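Why I Stopped Yelling at the Town Council Livestream

Monday, July 13, 2026

So I have a confession. For the last year or so I have been the kind of person who watches town council meetings on a laptop with the chat open, typing things I would never say in a grocery store. In capital letters, sometimes. I'm not proud of it!

If you don't live in Ilangate, you've missed our big drama, which is the naming of the new bridge. Yes, a bridge. A short one. It goes over the creek by the old feed store and saves you maybe a few minutes if you're headed out toward Jestholm. When the plan was first passed, everybody seemed happy, and then one council member suggested naming it after a former mayor, and we have not known a day of peace.

I was against it, for the record. I still am. The former mayor closed the branch library the same year the council voted itself new chairs, and I have a long memory for that kind of thing (my mother was the same way, she could hold a grudge against a dry cleaner for decades). But what got me was how fast a local argument turned into the national one. By the second meeting, people at the microphone weren't talking about the library or the chairs or the creek. They were talking about cable news. One man used his full 3 minutes on a senator from a state none of us live in. A woman behind him called the whole council a word I had to look up, and then she got applause, and then somebody booed the applause.

And I was at home doing the same thing! I scrolled back through the chat one night and found 57 comments from me on a single meeting. I read them all, with a cup of tea going cold next to me, and I couldn't find one that would have changed anybody's mind about a bridge. Mostly I was being funny at people. Some of it was pretty good, I'll admit, but the council can't see the chat. The clerk has it turned off on their end.

So the next month I went in person. The room is smaller than it looks on the stream and the air conditioning makes a noise like a truck idling. I counted on being angry and ended up sitting next to a guy with a hat I disagreed with, and we shared an agenda because they'd run out. He was there about the sewer rate. He had a folder. He knew more about the sewer rate than anyone on the council, and when he got up to speak he was polite and a little boring and they changed the schedule on the spot. I have been thinking about that folder ever since.

I'm not going to tell you that everyone should just be nice. I hate that column, and there's one in the paper every November, right before the election. Some things are worth being loud about. If the council tried to close another library I would be out front with a sign and a whistle. It's more that I had used up all my loud on the livestream, and when I had a real question about the bridge money I had no idea who to ask or what to say. 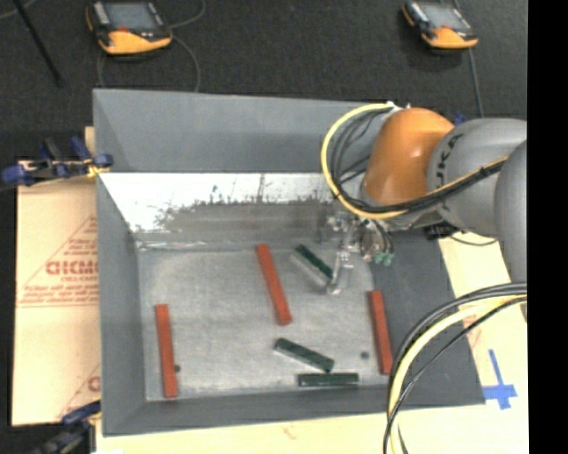

Anyway, I did finally ask. I wrote an email to my own council member, the one I'd been calling names, and it took me 12 drafts to get it down to something a person might answer. I asked how much the sign would cost, who would pay for it, and whether residents could send in other names. She wrote back the next day. The sign money hasn't been approved yet, and yes, they'll take other names through the end of the summer, in writing, at the front desk. That was never mentioned at any of the meetings I watched – or maybe it was, and I was typing.

My suggestion is Feed Store Bridge, which is what we all call it already. My sister-in-law over in Hanau says that's the dullest name she's ever heard, and she lives on Second Street, so I'm not taking notes from her. My neighbors want Hosoda Bridge, after the family that ran the store back when it sold actual feed, and I have to say I'm coming around to it. If they get their form in before I do, I might just sign theirs.

I still watch the stream when I can't get there. I keep the chat closed. Well, I closed it for June, and for July so far, and the next meeting has the short-term rental rules on it, so we'll see how I do.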